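How to Start a Lore Notebook for Tredenus (and Keep It Going)

Last updated: 20th September

I've been playing Tredenus since the spring, and by May I had reached the point where I could not remember who anybody was. A queen would turn up in a cutscene looking terribly upset with me and I'd have no idea what I had done to her brother. So I started a notebook, a plain paper one, and it has made the game so much more fun for me that I'd like to walk you through how I set mine up.

You don't have to be a good artist or have nice handwriting (I don't!). You need a notebook with at least 400 pages if you plan to do every region, or a thinner one for each chapter if big books scare you a little, the way they do me. Pencil first, pen later.

Step 1. Leave the front alone

Skip the first few sheets completely. You'll want them for an index, and you won't know what belongs in the index until you have been at it for a few weeks. I filled mine from page one the first time around and ended up taping in a folded sheet, and that sheet has been falling out ever since.

Step 2. Start with places

It's tempting to begin with the characters, but they move around so much that you'll be crossing things out all evening. Towns stay put. Start with Sombridge, since the game does too, and give it a double spread. Put the name at the top, then who runs it, who used to run it, and what people there are afraid of. That last one sounds silly, but the writers hide a lot in tavern chatter, and if three people in a row mention the bells, you can bet the bells are coming back.

After Sombridge I'd do Pikstead, and then whichever town you happen to wander into. Don't go by the order on the world map unless you're a far more patient person than I am.

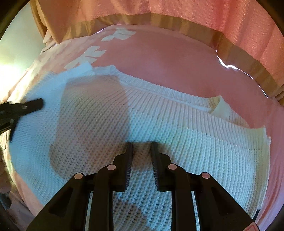
Jin-sol Joo wrote in to say that giving Pikstead a double spread is a mistake and it ought to have four pages at the very least, because the old town under the mill has its own council, its own feud and its own saint, and you'll run out of room before you ever get the second key. I've gone back and looked at mine, all squashed into the margins, and I have to agree. Four pages for Pikstead, then.

Step 3. Build a timeline at the back

Turn the notebook over and start from the other end. Draw a line down the middle of the page. The only date you need to get going is 1434, the year of the Marquez rebellion, because nearly every book and letter in the game counts forward or backward from it. Write it halfway down and leave lots of space on both sides.

When you find a letter that says "nine winters after the rebellion," you just count down from there and pencil it in. Some of the letters disagree with each other. Put both versions in, with a little question mark. In my experience the one found in the more awkward hiding place is usually the true one, but don't hold me to that.

Step 4. Copy the short texts, sum up the long ones

Anything under five lines I copy out word for word, songs especially. For the long books I write two or three sentences of my own and note where the book was sitting, so I can go back and reread it. There are about 25 long ones in the first chapter alone and your hand will fall off if you try to copy them all.
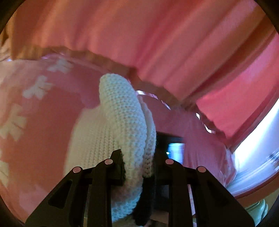

Cream-white knit, with small stitches in close rows.

Step 5. Add people last

By now you'll have names scattered all over your town pages. Go through and give each person half a page. I put family at the top, grudges in the middle, and at the bottom whatever they've asked me to fetch. If somebody dies, I draw a small candle beside the name and leave the rest as it was, as they have a habit of coming up again.

Then go back to those blank sheets in the front and write your index. Do it on a slow evening with something warm to drink, and don't worry if you miss a few.

Shared 25 times

2 comments

mossgate
I do the timeline sideways across two pages so there's more room for the years before the rebellion. Love the candle idea, stealing it!

Pell
Is the song in the Sombridge chapel worth copying if you've already sided with the Marquez family? Mine only had the one verse.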